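The Two Bottles by the Television

By Aishwarya Mathew

My aunt, Lakshmi Poojary, kept a guest house for most of her working life, and she used to say that you could judge a room before you had put your bag down. She never looked at the bed first, as I do. She looked for the water. If there were two full bottles waiting, with their caps tight and their labels turned to the front, she would sit down and take off her shoes, and if there weren't she would go straight back downstairs and have a word with somebody.

I thought of her a great deal this July, when I spent three weeks moving from one small hotel to another with a suitcase that would only roll in one direction. By the second week I had fallen into her habit completely. In every room I went to the water before I had found the light switches, and I would pick up both bottles, one in each hand, and hold them for a moment like somebody choosing melons. I can't tell you what I was checking for. It is a comforting weight, I suppose, after a long day on trains, and in a small room with the curtains and the bed and the television all close about you, it feels a little like being handed something at the door.

Senthil Kotian, who manages the Rolard in Vernville, has 49 rooms and very firm opinions on all this. He likes the bottles in pairs even when the guest is travelling alone ("one bottle looks as if we were counting," he told me, rather sternly), and he likes them away from the bedside, where they get knocked over in the dark. On a busy Wednesday his staff may carry up 100 of them before lunch, and he still goes round afterwards, straightening.

He also told me that people mostly drink the first and take the second away with them, and I laughed, having one in my coat pocket at the time. My aunt would have approved of that. She never left a full bottle behind in her life, and her kitchen shelf was a sort of travel diary, with labels in every colour and in scripts she couldn't read a word of. She chose her favourites entirely by the cap.

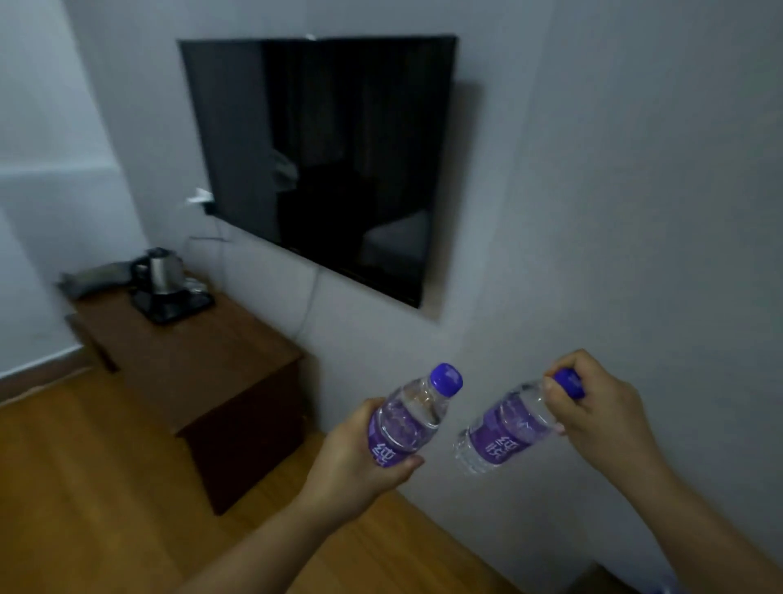
I have started doing the same at home now, for visitors. Two bottles on a tray in the spare room, put out in the afternoon, and a glass turned upside down beside them for anyone who prefers one. My cousin stayed last weekend and drank from the kitchen tap the whole time, but I noticed that she packed both bottles when she left.

RELATED
A spare room that people want to come back to
Where to put the television in a small bedroom
Packing light with Kamala Hegde

COMMENTS (3)

Bindu Menon
My mother was exactly like this, except with teabags. Lovely piece.

wornsuitcase
Please can hotels put them somewhere I can find them! Mine were inside the wardrobe last time.

K. R.
I refill mine from a jug and feel very guilty about the plastic otherwise.

We use cookies to remember your settings. By carrying on reading you agree to our use of them.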